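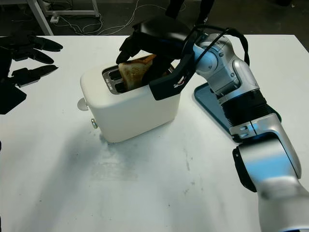

Sola two-slot toaster, white

Stock line: kitchen and breakfast room
Supplied by: Fuvham Catering Hire and Supply, Cedby depot

General

The Sola is a two-slot toaster for staff kitchens, guest house rooms and small meeting rooms. It has a white body with rounded corners and a silver metal trim plate set into the top. Each slot takes one slice. It is not rated for continuous use in a café or canteen; for that duty see the Kopecký conveyor range.

Controls

Browning is set by a dial on the end panel. Settings one and two suit thin white bread. Setting four is the usual choice for a medium slice from a fresh loaf. Frozen bread should be started with the defrost button, which lengthens the cycle without changing the dial. The cancel button ends the cycle and raises the carriage. Push the lever up past its rest position to lift crumpets and other short items clear of the slots.

Siting

Stand the unit on a flat, heat-proof surface. Leave 300 mm clear above the slots and 50 mm at the back and sides. Do not place it under wall cupboards, shelves or curtains. The cord wraps under the base and should be fully unwound before use. Extension reels are not suitable.

Cleaning

Unplug and allow to cool. Slide out the crumb tray from the rear, empty it and wipe it dry before refitting. The body may be wiped with a damp cloth. Scouring pads and cream cleaners mark the matte finish and the marks cannot be polished out. Never put a knife or fork into the slots. Bread that has jammed should be freed only with the plug out, by turning the unit over and shaking it gently.

Supply and spares

Hire stock is inspected and tested for electrical safety before each issue. Units bought outright are new and boxed. The following parts are kept at Cedby:

Crumb tray, part 61
Browning dial
Lever cap, white
Foot, rubber, pack of four

Heating elements are not sold separately. Units with a failed element should be returned to the depot for exchange.

The carriage on purchased units is tested to 2,000 cycles and covered for one year from delivery. Cover does not extend to damage caused by buttered or filled bread.

Orders and returns

Orders received by noon on Friday go out with the next week's van. Trade accounts: Shona Brunton. Hire returns and spares: Flynn Treloar, Cedby depot, rear counter. Please quote the number on the base label with any spares request.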